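Filets de cage Turnia pour l'entraînement au cricket
Temps de lecture : 3 min

Le filet Turnia se monte sur les cages fixes ou mobiles de la gamme Mansilla. Maille nouée de 55 mm, bordure cousue, œillets tous les 40 cm. Il convient aux séances avec balle dure, en extérieur comme en salle. Le toit se commande séparément. 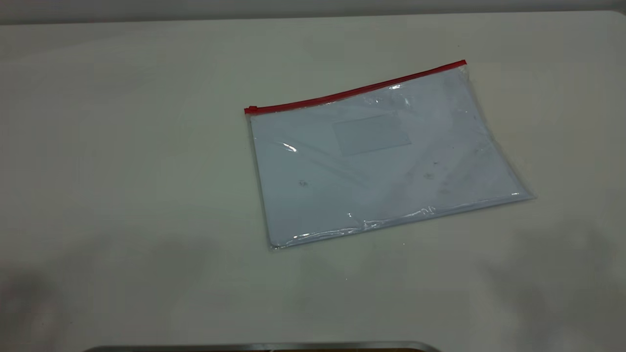
Sirkedau CC : monté en avril sur notre deuxième couloir, rien à redire sur la maille, mais il aurait fallu plus de sandows pour le bas.

Les sandows supplémentaires sont vendus par sachet de 9. Pour un couloir exposé au vent, prévoir un sachet par côté, et lester la jupe au sol derrière le batteur. 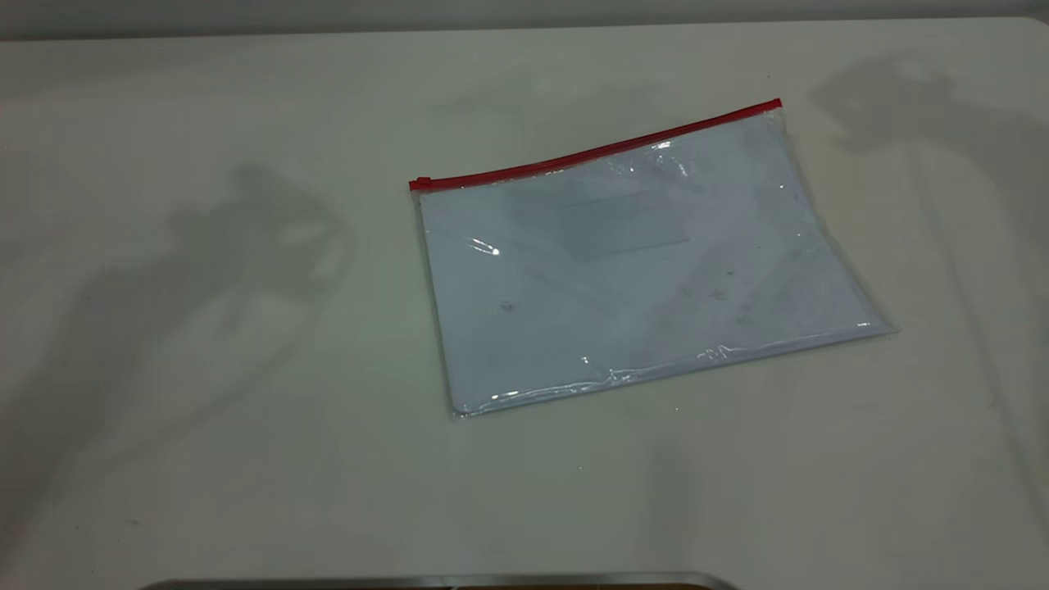
La jupe est en toile Rarkemov, remplaçable sans démonter le filet. Elle s'use plus vite du côté des guichets, surtout sur gazon synthétique sablé. Retendre le câble supérieur après les trois premières séances, puis une fois par mois.

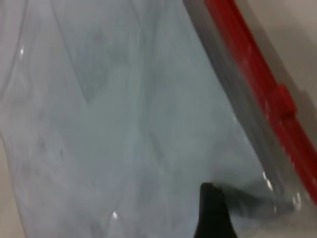

Pochette transparente, fermeture à glissière rouge

Le filet reste en place toute l'année si les poteaux sont scellés. Sur cage mobile, le rentrer en cas de neige. Réparation des mailles au cordon de 3 mm, nœud simple doublé. 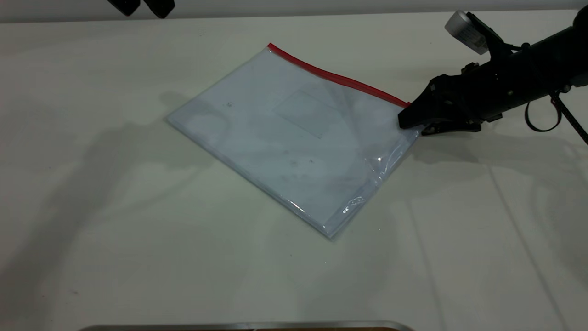 Fiche modifiée en avril

Commandes passées avant vendredi midi : départ de l'entrepôt le jour même. Largeurs hors standard sur devis.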